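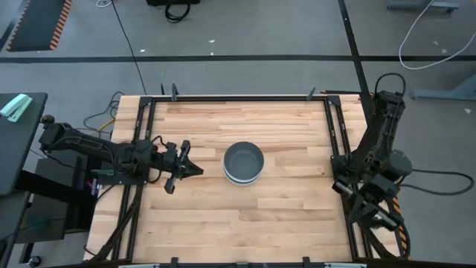
Slide 1. Opening and purpose of the talk

Good morning, and thank you for attending. The subject of this session is the lunch service in our residential homes, and in particular what we have learned about how much residents eat, how long they are given to eat it, and what is left at the end. The talk lasts forty minutes with time for questions. Please mention that the printed handout contains the menu cycle in full, so there is no need to copy it down.

Remind the audience that the review covered the Calow and Plellen homes only. Millance was visited but was between kitchen contractors at the time, and its records are not included in any of the figures given today.

Slide 2. How the review was carried out

The review looked at 611 lunches served across the two homes. For each lunch, staff noted the dish chosen, the time it reached the table and the time the resident finished or asked for it to be taken away. Leftovers were recorded by eye as none, a little, half or most. We did not weigh food. Weighing had been tried at Plellen in an earlier exercise and residents found it intrusive, particularly those who already felt watched at mealtimes.

Pause here and ask whether anyone present has used a similar form. If so, invite one short comment and move on.

Residents who were unwell or who took lunch in their rooms were recorded on a separate sheet. Those sheets will be dealt with in the second paper, which is due in March.

Slide 3. Choice at the table

Until last year residents at both homes chose their lunch the afternoon before, from a card. Many could not remember what they had ordered, and some were disappointed when it arrived. Calow has since moved to choosing at the table, with two main dishes offered and a small sample of each brought round for anyone who wishes to see or smell it before deciding.

The kitchen was concerned about waste. It was agreed that the less popular dish would be cooked in a smaller batch, and that the soup would always be available as a third option. The proportion of lunches recorded as "most left" fell at Calow over the period. It stayed level at Plellen, where the card remained in use. We should be careful in presenting this. The two homes differ in size and in the needs of their residents, and the review was not designed as a trial.

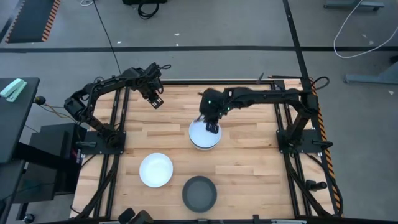 For that reason the paper recommends that Plellen adopt choice at the table in one dining room first, and that the same form be used before and after the change. The dining room nearest the kitchen is suggested, as the hot trolley has the shortest distance to travel and the staff there have asked to take part.

Slide 4. Time allowed for the meal

This slide usually produces the most discussion, so allow for it. The timetable at both homes gives 12 minutes between the main course being served and the first plates being cleared. For many residents this is plainly too short. Clearing begins at one end of the room, and people seated there see their neighbours' plates going and put down their own cutlery. Several told us that they did not like to be the last one eating.

The proposal is simple. No plate should be cleared from a table until everyone seated at it has finished, and pudding should be served table by table. This would lengthen lunch, and the afternoon activities would need to begin later. The activity staff at both homes have been consulted and have no objection, provided that the minibus outings are left as they are.

If asked about staffing, say that the rota implications are set out in appendix 2 of the paper and that no extra posts are being requested.

Slide 5. Seating and noise

Tables of 4 were preferred by most of those who gave a view. Larger tables were liked by a few residents who enjoy company, and we do not propose to remove them. The Zeng wing at Plellen has a hard floor and a high ceiling, and residents who wear hearing aids described it as tiring. The following have been put forward for that room:

Felt pads on all chair legs
Curtains in place of the present blinds
The radio to be switched off during meals unless a table asks for it
Trolleys to be stacked in the corridor – not beside the serving hatch

The first and third of these can be done straight away. The curtains depend on the outcome of the fire safety inspection.

Slide 6. Next steps

The paper was circulated to home managers on January 31, 2024 and written comments are still being accepted. Families who would like a copy should ask at the reception desk of either home. Large print is available on request.

Leave this slide on the screen during questions. Queries about individual residents should be taken privately afterwards.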